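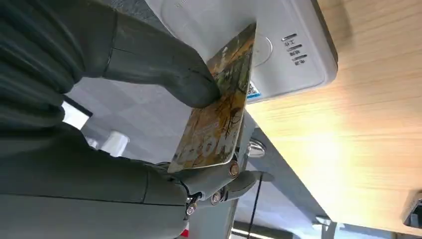 Card up against the reader, under the desk top.

**deskmouse_872** wrote:
Right, so I've finally moved the card reader off the top of my desk and fixed it to the underside! It was forever in the way of my mug and my elbows. It's a white one, rounded corners, and you hold the card flat to the circle on the bottom face. I used the sticky pads from Skumero (pack of 3, used two) and I'm dead pleased with it. Has anyone else gone under the desk, and do you put yours near the front or right at the back?

**Cordeiro** wrote:
Front, always. Mine was at the back for 11 months and I scraped my knuckles every single morning. Love the card by the way, all those yellows and greens. Is it foliage?

**deskmouse_872** wrote:
Branches or leaves of some sort, I think! Came like that, I just liked the colours.

**hemura_fan** wrote:
Going to be the grump here. I hate them under the desk. You can't see the lights without sticking your head down there, and sticky pads on wood let go in the first warm spell. Mine landed on my foot in August. Screws or nothing.

**Cordeiro** wrote:
Depends on the pads, surely? And on whether you wiped the wood down first. I've had no trouble with mine.

**hemura_fan** wrote:
I wiped it. Twice. Still got the bruise.

**Aparecida Bezerra** wrote:
I'm with the screws camp, but short ones please, and measure the desk top first!! My brother went clean through his (Skasus desk, nearly new) and there's now a plant pot living over the hole. For the cable I'd use a couple of those stick-on clips along the back edge, so your knees don't catch it.

**deskmouse_872** wrote:
Ooh, clips, good shout. I'm leaving the pads on for now, sorry hemura_fan, but if it drops I'll come back and own up. What length screws did you use, Aparecida?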